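双臂遥操作采集，大家的桌面规范怎么写的？（附我们现在的版本）

版块：机器人与自动化 / 规范与实践
发表于 2026年1月1日 星期四

楼主：灰度七分

组里从九月开始做双臂遥操作数据，任务都是桌面抓取，小件进出料盒一类。之前没有成文的规矩，谁上机谁按自己的习惯来，结果攒到394条的时候回头检查，发现有一批起始姿态对不上，还有一批料盒位置漂得厉害。所以我起草了一份，想听听意见。任务就是抓料盒里的小车。
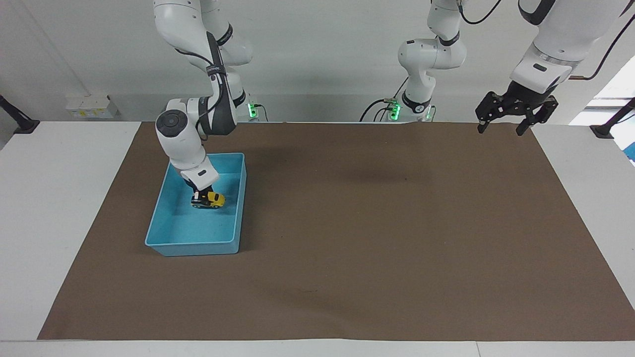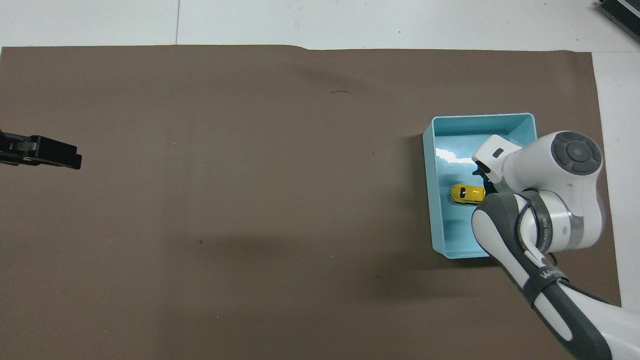

现行版本如下，编号是我们内部的，不用在意。

1. 台面铺牛皮色衬纸，哑光，四周露出白色台面。衬纸出现破口或卷边就换，有折痕但平整的可以继续用。
2. 料盒里只放本条任务的物件，其他东西一律清出衬纸范围。
3. 每条开始前双臂回到起始姿态，夹爪张开，停3秒再动。
4. 不参与任务的那只手臂停在衬纸上方靠边的位置，夹爪不持物，全程不动。
5. 夹爪下探时指尖不得顶到盒底。顶到的整条作废，不剪。
6. 线缆每班开始前检查一次，确认在手臂全行程内不拉紧、不勾挂。
7. 连续采集满18条，操作员换人或者休息。
8. 人手进入工作区之前，先停机，再伸手。摆物件也一样。

第4条和第5条组里争得最凶，第8条没人有意见，但执行得最差。欢迎拍砖。

2楼：盐水面包

第5条太严了。浅盒子抓矮的东西，指尖离盒底本来就没多少余量，轻轻蹭一下很正常。你们有没有力反馈？没有的话操作员根本感觉不出来碰没碰，只能靠看。最后就是谁眼尖谁作废得多，标准不统一。

我们的做法是分级：蹭到但料盒没动，保留，打标签；料盒被推动了，作废。

3楼：灰度七分（楼主）

回2楼：没有力反馈，看画面判断。分级我们试过，问题是“料盒没动”也不好判，盒子轻，动一点点从上方看不出来。你们拿什么当参照？

4楼：盐水面包

在衬纸上用铅笔轻轻画四个角。线要淡，相机里基本看不见，人凑近能看见。每条结束对一下角就行。

5楼：Flisness_old

画角我反对。衬纸上任何标记都可能被模型学进去，淡也没用，你看不见不等于网络看不见。我在上一家公司吃过这个亏，胶带角标留了两个星期，换一张没有角标的纸，成功率掉得很难看。

要定位就用外部治具，一块带缺口的板子，摆好料盒再拿走。

6楼：盐水面包

治具摆完拿走，那采集过程中盒子动没动还是不知道啊。你解决的是摆放，楼主问的是判定。

7楼：Flisness_old

结束后把治具再卡一次，卡得进去就是没动。多花几秒钟的事。

8楼：盐水面包

一天几百条，每条多几秒，你来采。

9楼：二号工位

说说第4条。我觉得“全程不动”写得不好。真实部署的时候另一只手不可能永远停在同一个地方，全是静止数据，模型学到的就是那只手等于背景。我们是规定一个停放区，每条在区内随机换位置，一条之内不动。区的边界写清楚：不进料盒上方，不挡顶部相机。

另外夹爪张开还是闭合也要写明，你第3条写了起始时张开，第4条只写不持物，那中途闭上算不算违规？

10楼：灰度七分（楼主）

回9楼：这个漏洞确实有，闭合的情况出现过，当时没人知道该不该作废。下一版第4条加上“保持张开”。停放区随机我倾向采纳，不过要先看头部相机那一路的遮挡情况，夹爪从边上伸进画面的多少会跟着变。

11楼：Svyatoslav Horobets

我在 Lodov 那边做过一段时间的数据审核，中文打得慢，请谅解。

我的意见是这份规范缺版本号。你现在改了第4条，以后的数据和以前的数据就不是同一个规则下采的。每条数据的元信息里应该写规范版本，至少写操作员、工位、规范版本、衬纸更换次数。没有这些，半年以后没有人能解释分布为什么变了。

第7条的18是怎么来的？

12楼：灰度七分（楼主）

回11楼：版本号这个马上加，谢谢。18是拍脑袋定的，第一个月看下来超过二十条以后抓偏的明显变多，就往下取了一个数。没有做过正经统计。

13楼：Svyatoslav Horobets

那么请在规范里写“暂定”，并写复查日期。否则新来的人会以为这个数字有依据，两年以后没有人敢改。

14楼：铜线圈

第1条的反光没提。浅色塑料盒，顶灯一打，盒底一块白斑，角度不好正好压在物件上。我们规定上机前看一眼每路相机，白斑碰到物件就挪盒子或者调灯，不许靠调曝光解决。曝光必须锁死，白平衡也锁死，这两个应该单列一条。

窗户也是。桌子旁边有窗的，上午和下午完全两个样。要么拉帘子，要么把时段写进元信息，二选一，别不管。

15楼：二号工位

楼上说的窗户我持保留意见。光照变化本来就是想要的多样性，拉帘子等于白白扔掉。记录时段我同意。

16楼：铜线圈

多样性要有控制地加。靠天气加，加出来的东西你没法复现，评测的时候也对不上。

17楼：二号工位

评测可以拉帘子，训练数据不用。这两件事分开写不就行了。

18楼：铜线圈

分开写可以，前提是有人真的照着做。

19楼：Gyamfi工装

第6条每班查一次不够。双臂的线从底座后面走，关节那里再绕一段，遥操作的时候人会做一些平时程序里不会有的姿态，肘部抬得很高又往回收，线就在那个时候吃力。我们是每5条看一眼，只看腕部和肘部，不用动手，看绑带有没有滑。每班那次是仔细查，要用手捋一遍。

还有底座的夹具螺丝，每周紧一次。松了以后起始姿态会慢慢偏，你说的那批对不上的，不妨先查这个。

20楼：灰度七分（楼主）

回19楼：起始姿态那批查过了，是两个操作员回位的方式不同，一个走预设，一个手动拖回去的。现在统一走预设。螺丝没查，下周一起看。

21楼：海盐柠檬

第8条执行不好，多半是停机太麻烦。你们停机按钮在哪儿？如果要走到桌子另一头，肯定没人按。我们改成脚踏以后情况好很多，踩住才能动，松脚就停，摆物件的时候自然是松的。

22楼：Flisness_old

脚踏同意，但脚踏不能替代急停，急停还是得有，而且伸手就能够到。这两样的功能要分开写，别让新人以为松脚就等于急停。

23楼：海盐柠檬

对，我没写清楚，是在急停之外加的。

24楼：灰度七分（楼主）

汇总一下准备改的：

第3条补充：回位一律走预设，不许手动拖。
第4条改为：非任务臂停在规定停放区，每条换位置，条内不动，夹爪张开不持物，不得进入料盒上方。遮挡测完再生效。
第5条暂时不动，先让两个工位分别试分级和治具，试完再定。画角不采用。
第6条加：每5条目视腕部和肘部。
第7条标“暂定”，写复查日期。
第8条：申请脚踏，急停另写一条。
新增：曝光和白平衡锁定；上机前逐路看反光；元信息写规范版本、操作员、工位、时段、衬纸更换次数。

窗帘的事没定，先只记时段。

25楼：盐水面包

画角不采用我保留意见。治具那个工位试完麻烦把每条耗时也贴出来。

26楼：灰度七分（楼主）

会贴。

27楼：Itthorpe小组

我们刚开始搭桌子，能不能直接拿你这份去改？另外问下作废的那些你们是删掉还是留着？

28楼：灰度七分（楼主）

拿去用。作废的不删，单独放一个目录，文件里写作废原因和对应的条款编号。改条款的时候要回去翻这些，有些按新规则是能救回来的。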